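Slow Mornings and Steamed Buns
Why a small electric steamer has earned its spot on the breakfast table
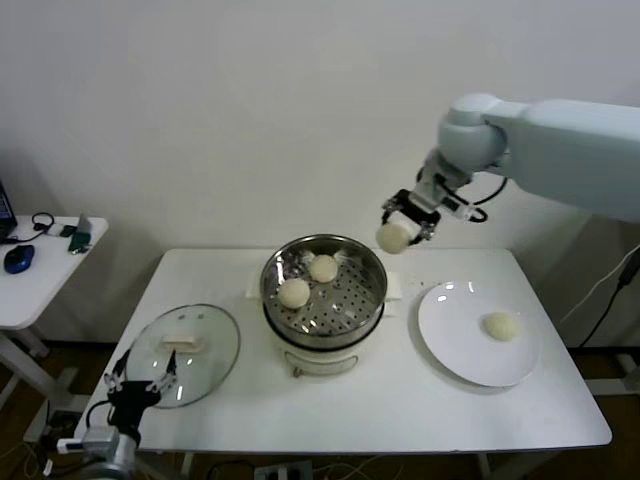
A Breakfast Worth Waiting For

I came to steamed buns late, in my thirties, by way of a neighbor named Usha Alva, who used to knock on our door with a plate of them wrapped in a dish towel. They were plain, pale, soft all the way through, and I remember thinking that a thing made of flour, yeast, sugar and water had no business being that good. (I also remember eating four before my husband came downstairs, which he still brings up.) When Usha moved away one May she left me her recipe on the back of an envelope, and I have been making them ever since, with mixed success and a great deal of pleasure.

For years I used a bamboo basket balanced over a wok, and I loved the look of it, but I burned the wok dry more than once. These days I'm very fond of the electric kind of steamer, with a white plastic base, a stainless steel basket full of little round holes, and a glass lid you can lay down flat beside it while you serve. It sits right on the table. The buns go from basket to plate in a single short trip, and everybody gets one while it's still too hot to hold properly!

The Dough, and a Little Patience

Usha's envelope calls for 306 grams of flour and 172 grams of lukewarm water, and I've never dared to round either one. There's a spoonful of sugar, a teaspoon of yeast, and a small splash of oil. Knead it until it feels like an earlobe, cover it, and go do something else. In a warm kitchen it will be ready in an hour, but in my kitchen in winter it can take the whole morning, and I've learned to start before the coffee.

Once it has puffed up, knock it back and knead it again, longer than you think you need to. This second kneading is where the smooth skin comes from. Shape the dough into rounds, pulling the surface tight underneath, and let them rest on squares of parchment until they feel light in your hand.

Give Them Room

My friend Erick Lema, a far better baker than I am, scolded me for years about crowding the basket. He was right, of course. Buns swell as they steam, and two that touch will come out joined at the hip, with a torn patch where you pull them apart. A small basket is happier with a small batch, and the next lot can wait on the counter under a cloth.

The other trouble is the lid. If you whip it off the second the timer rings, the buns may sink and wrinkle like old balloons. Turn the steamer off, leave it shut for 2 minutes, then lift the lid away slowly, tilting it so the drips run off to the side and don't land on your breakfast.

Getting Them to the Plate

Steam burns are no joke, so I use tongs with a light grip, and I like a plain white plate with a broad rim, warmed a little if I've thought of it. Leave some space between the buns there too, or the bottoms get gummy.

We eat ours with butter and plum jam on lazy mornings, or split open around a fried egg and chili crisp when there's somewhere to be. Leftovers freeze beautifully, and a few minutes back in the basket will soften them right up again.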